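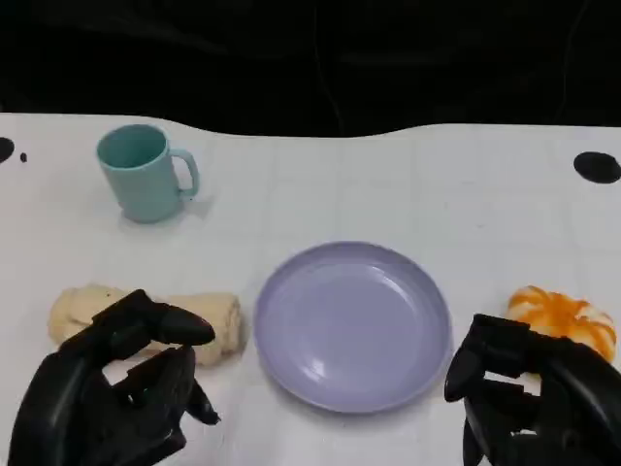
TARKDEN, Jun 4, 2020

The coroner's officer rang at nine to say the second name would be released at noon. Myfanwy Wogan wrote it on the back of her hand, then washed it off, as she already knew how to spell it.

Tarkden had 800 people and one road in. The shooting at the Mugo grain depot had taken four of them. She had been to school with 2.

Bakari Nyaga had driven up from the city for the Trilano paper. He asked whether she would talk about her cousin.

"He fixed pumps," she said. "He owed me a trailer."

"Anything else?"

"That's what I've got today."

He put the notebook away and stayed in the chair. Out on the road a police car went past slowly, then came back the other way.

At noon they listened to the radio. The announcer read the name correctly but got his age wrong by nearly a year. Myfanwy went out to the shed and checked the trailer's tyres, though it wasn't there, only the two spare wheels he had left against the wall in December. She rolled them into the sun and looked for the pump.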